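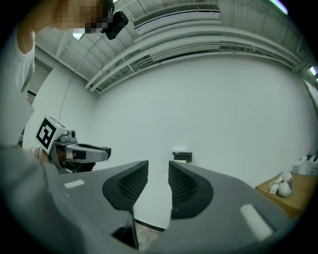
Soup made from dried peas is the food I miss most when I am away from home, and for a long time I believed it was impossible to cook it badly. Then I moved to a flat with a small kitchen and a weak stove, and I cooked it badly for the whole month of January. The peas stayed hard in the middle, the carrots fell apart, and the pot smelled of smoke. My kitchen had a speckled gray floor, the same kind as the one in the photo, with a thin dark baseboard along the wall, and I remember it well because I spent many evenings looking down at it while I waited for the water to boil.

Home Recipes Travel Table Letters Search this site Go

The person who corrected me was Ihor Sirko, the cook at Drulasano, a small dining room with 11 tables. He makes one soup each day, and the pea soup is the one people ask for. He told me that my first mistake was the salt. I was adding it in the beginning, together with a spoon of tomato paste, and in his opinion both of them should come only when the peas are already soft.

He soaks the peas overnight in cold water, changes this water, and cooks them for 50 minutes on a low flame with a bay leaf and half an onion. In a separate pan he fries the carrot and the other half of the onion in butter, very slowly, until they become sweet. These go in the pot at the end, with two potatoes cut small. Smoked meat is welcome, but he does not insist on it.

I asked if a pressure cooker is allowed. He made a face, and then he admitted that he has one at home.

The soup becomes thick when it stands. On the second day I add a cup of hot water and a little dill, and I eat it with dark bread rubbed with garlic.

Last updated March 25, 2020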